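4.2 Open-day demonstration

We ran the Amadi setup in front of visitors at the Flostville open day, and I'll admit I was more nervous about that than about any of the benchmarks.
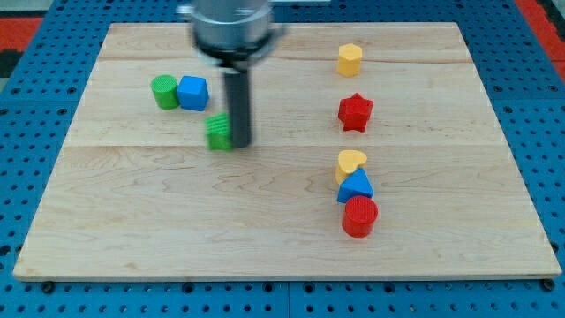
Figure 3. The arm's finger beside the green cube during a demonstration; the other blocks are spread over the board.

My plan was to stick to short typed requests, the kind we'd trained on back in December. That lasted about 10 minutes! People wanted to type their own — "put the star by the heart" was a favorite with the kids — and Elaheh Mohammadi talked me into letting them. We logged 752 requests over the day and kept every one, typos included. I haven't mixed them in with the lab results, as visitors could stop a run whenever they liked and plenty of them did. Two of us went through the log afterward and marked each request as clear, vague or out of reach (someone asked for a sandwich). The vague ones are the most fun to read, and I come back to them in Section 5.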